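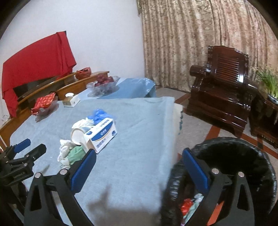
Vol. 69, No. 310

Aminmont want you to believe the title race is over

Aminmont put up a short clip on Sunday morning with the words "See you at the parade" over a drum beat. By lunch it was gone. By the final whistle, a 1-1 draw at home to Fodar, it was easy to see why somebody in the press office wished it had never been posted at all.

The club says the video was "shared early in error," which raises the question of when it would have been on time. It is 26th September. Aminmont have played seven league games, won five of them, and lead Wuteo by two points. Wuteo have a game in hand. If there is a parade route being planned, the people planning it have more faith in the back four than anyone who watched the second half.

Fodar's equalizer came from a throw-in. The ball bounced twice in the box, two defenders left it for each other, and the Fodar striker poked it in from five yards. The announced crowd of 978 in the away end made plenty of noise about the video after that, and kept it up until the buses left.

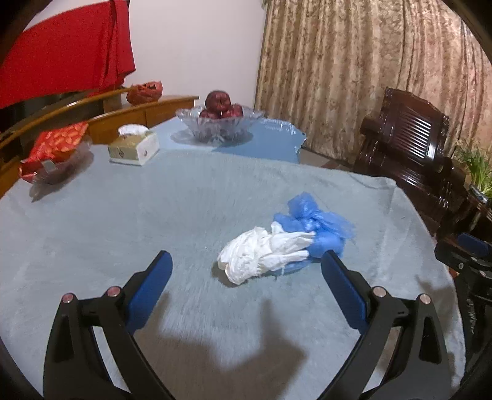 None of this would matter much if the club did not have a record of it. Last January they printed a run of "Champions Elect" scarves, then took four points from the next six matches and finished third. The scarves were still in the club shop at half price this summer. A statement at the time blamed a supplier. Sunday's statement blames a scheduling tool.

The manager was asked about the clip and said he does not use social media and had not seen it. Perhaps so. He was also asked why his captain came off after 69 minutes and called it a precaution, a word he has now used for four different players this season, two of whom have yet to return.

Wuteo kept quiet for most of the afternoon and then posted a picture of the league table with no caption. It drew more replies than anything they have put out since the summer, most of them from Aminmont supporters who were not amused.

There is a fair case for Aminmont. They have scored in every game, and their summer signings look better than last year's. But they have yet to play any of last season's top four, and the easy part of the schedule is nearly done. They go to Kinnunen next, where they have lost on each of their last three visits, and Wuteo come to town the week after. Tickets for that one are sold out, according to the club's website — the video page is still down.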